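Chapter 7
Overhead Services and Lighting in Open-Plan Workplaces

Learning outcomes
On completing this chapter you should be able to distinguish ambient from supplementary lighting, read a reflected ceiling plan, and record the services found on a ceiling during a site inspection.

7.1 Introduction

The ceiling of an open-plan office is a shared surface. Luminaires, air conditioning, detectors and cabling compete for the same area, and each has its own clearances and access requirements. Where a floor opens to an atrium or changes ceiling height, the designer must treat each section as a separate lighting zone – even though the people beneath it regard the whole as one room.

The Werstead fit-out is used throughout this chapter. The brief called for work at tables and long desks, with small items handled at close range, and for a circulation route beside the void. Fluorescent fixtures provide the ambient layer. Pendants are hung on the taller side.

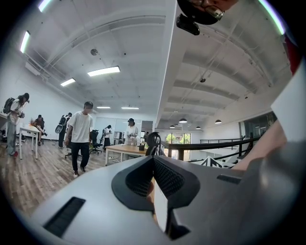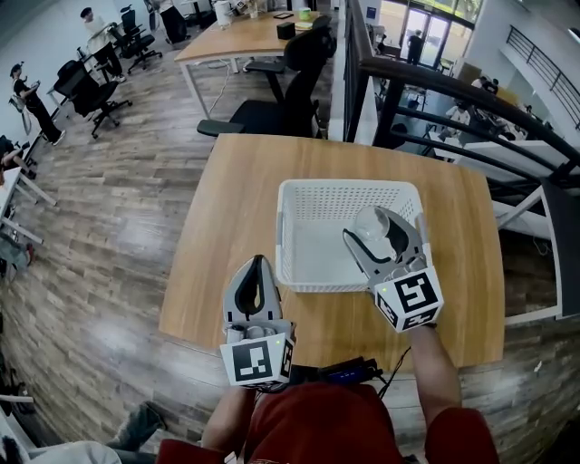
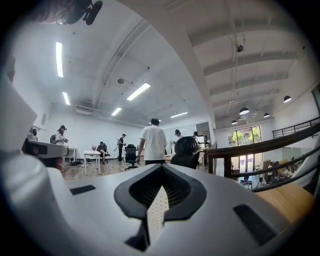 Figure 7.1 Werstead, upper level. First and third views: fluorescent fixtures and pendant lamps. Second view: square work table beside the atrium railing.

7.2 Ambient and supplementary layers

Ambient lighting is designed to a maintained illuminance over the working plane, taken in this chapter as the tabletop. Skurnura's survey method sets measuring points on a regular grid, with readings taken at table height and logged by zone. Readings beside a railing are logged separately, as daylight from a lower level may reach the edge of the floor plate but seldom its centre.

Colour rendering should also be recorded. The Drudton schedule, reproduced in Table 7.2, requires a colour rendering index of 80 or better wherever small parts are sorted or assembled. Pendants chosen mainly for appearance are excluded from the calculation unless their output is known.

Lamps are replaced in groups. The worked problem in Section 7.4 assumes an inspection interval of 2000 operating hours.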